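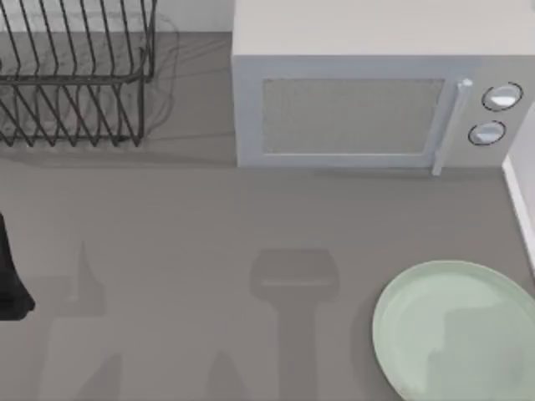

Open day at the Stitside rehearsal rooms

The old seed warehouse at Stitside opened its doors to the public on October 3, 2018, and I went along for the afternoon with my neighbour Harpreet Poirier, who plays trombone in two of the bands that practise there.

Getting there was easy enough. The 16 bus stops at the gate. We were given a map at the desk, which had the second floor printed upside down, and told to start at the top.

The top floor is for brass and drums. Anselmo Lins was running a samba class in the largest room and let visitors join in on the spare tamborims. I lasted two numbers. The walls have been lined since May and you can stand in the corridor now and hear very little.

Below that are the smaller rooms, rented by the hour. Kojo Abugri showed us the one he uses for recording. He had three tracks from the new Pevness album on his laptop and played us the second, a slow tune with kora and bass clarinet. He thinks the vocal is too loud. I thought it was fine.

There is a kitchen on each landing, shared by whoever has booked. Tea was free and cake was a pound.

At four o'clock we went down to the hall for the concert. It seats 358 and was nearly full. Helju Raudsepp opened with Estonian songs on the kannel, then Afia Laryea's quartet played for forty minutes. The sound at the back was muddy during the drum solos but the piano came through well. A collection for a new stage curtain raised £386.

Rooms can be booked at the desk or by phone. The next open day will be in May.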